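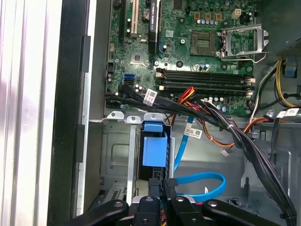 Barrett Whitlock wrote:
Check the pins before you order anything. A used board with a bent pin can cost you a week of swapping memory that was never bad. Get a flashlight, hold it low from the side, and look along the rows in both directions. If one is leaning the pattern breaks and you'll see it.

towerpile
Topic starter
OK, did that with a flashlight and the magnifier from my sewing kit. Looks even to me. For people coming in now, I want to get this desktop going again for my dad. He does email, taxes and scanned photos. It has the board, the power supply and a Quadro card but no processor and no memory. Fokodwood in Jendville has a used processor that fits for $40 and a bin of memory sticks. Question is what order to do it in and whether to pull the board out first.

Demetrius Crenshaw wrote:
Leave the board in. You have room to reach the socket and it's already screwed down flat. I would take the graphics card out while you work though, it's one more thing to bump with a sleeve. Then processor, paste, cooler, memory, card back in last.

gray_lot
I would not put $40 into this. By the time you add memory, a drive and a cooler you're close to $200, and $200 gets you a complete used office machine that's years newer and uses less power. Cream colored PCI slot on the board tells you how old it is.

towerpile
I have a drive already and the cooler comes with the processor. So it's the $40 plus memory.

gray_lot
Still wouldn't.

Barrett Whitlock wrote:
Depends what the memory costs. Older sticks are cheap if you buy them from a bin and expensive if you buy them online with shipping. Find the model number on the case and look up the manual. Some of these office boards are picky about which slots you fill first, and some want matched pairs. Don't go by slot color or by what your last computer did.

Also, close the bracket over the socket if you're going to leave it sitting. No processor and no plastic cover means anything you drop goes right on the contacts. If you don't have a cover, tape a piece of clean card over the opening and keep the tape off the metal inside.

towerpile
Will do. I unplugged it Wednesday and held the power button down, so that part's done. Next thing is the wiring. Do I need to take all of this off the board to get the cooler on?
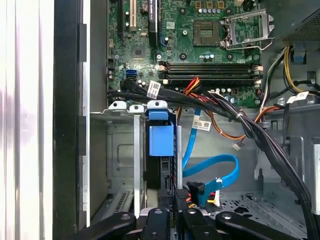 Main cable bundle, running across and down the right side of the case.

Demetrius Crenshaw wrote:
No. Leave everything plugged in that's already plugged in. Get a couple of reusable ties and pull the black bundle toward the bottom of the case so it stays off the memory slots while you're pushing sticks in. If you do unplug something, put masking tape on it and write where it came from. Front panel leads are the worst ones to guess at.

gray_lot
Disagree on this one too. I'd unplug what's in the way. Cables under tension pull on their connectors, and the latches on old ones snap. Two minutes with tape and a pen.

Demetrius Crenshaw wrote:
I said move it, I didn't say yank it. There's slack in it.

parkside_pc
What power supply is it? Some people will tell you to get a 600 watt unit for any machine with a card. Read the label on the one you have and look up what your card draws. A lot of Quadros were low power cards and ran fine on what the factory put in.

towerpile
Label is on the side I can't see without taking it out. I'll look when I have the screws off.

Barrett Whitlock wrote:
Replace the coin battery while you're in there. If the clock resets every time you unplug it, your dad will get certificate errors on half the websites he visits and call you.

For paste, I use Drultov. A dot the size of a pea in the middle, then tighten the cooler screws a little at a time, corner to corner.

parkside_pc
Drultov dries out in the tube fast once it's open. Works fine on the day. Any fresh paste will do.

towerpile
Thanks all. I'm going over to Fokodwood Saturday morning for the processor and a new battery. Still reading the manual on memory pairs. If they want more than $17 a stick I'll reconsider gray_lot's plan.

gray_lot
Ask what complete towers they have while you're at the counter.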